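Pimstead Trail Run, 6K and Kids Lap
Course and Start Area Safety Check, April

Filled in by: Evander Urquhart
Permit no.: 3031
First walk of the course: 6:10 am
Marks used: OK / Fix / Ask

1. Start line and bib table
OK. The arch is tied at four points. I asked that the bib table is moved two steps back from the road, and it was done while I was there.

2. Road crossing at Moffat Lane
Fix. Cones are placed, but the "Runners Ahead" sign faces the wrong direction for cars coming from Palurness. Please turn it before the first start.

3. Trail surface, first part
OK with comment. Near the old gate there are roots. They have orange paint from last year, but it is weak now. Paint again, and tell the runners at the briefing.

4. Wooden bridge
Ask. One board on the left side moves under my foot. I am not sure it is dangerous, but with 604 people registered I prefer that the park office looks at it. Until then, single file only.

5. Water stop
OK. Cups, two trash bags, table is stable. Nandis timing mat cable crosses behind the table and is covered with tape.

6. First aid tent
Fix. Ice packs are missing from the box. The blanket count on the form says 29 and I did not check this number. The radio was tested with the finish line and the voice was clear. 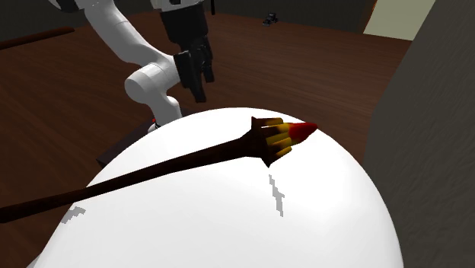 7. Kids Lap
OK. The rope is complete on both sides. Parents must wait at the finish side and not inside the rope. Last year some of them ran along and it became too tight at the turn.

8. Parking and emergency access
Fix. Two vehicles were standing in the fire lane at 6:45 am. I left a note on each windshield.

Still open: items 2, 3, 4, 6 and 8. Second walk at 7:30 am.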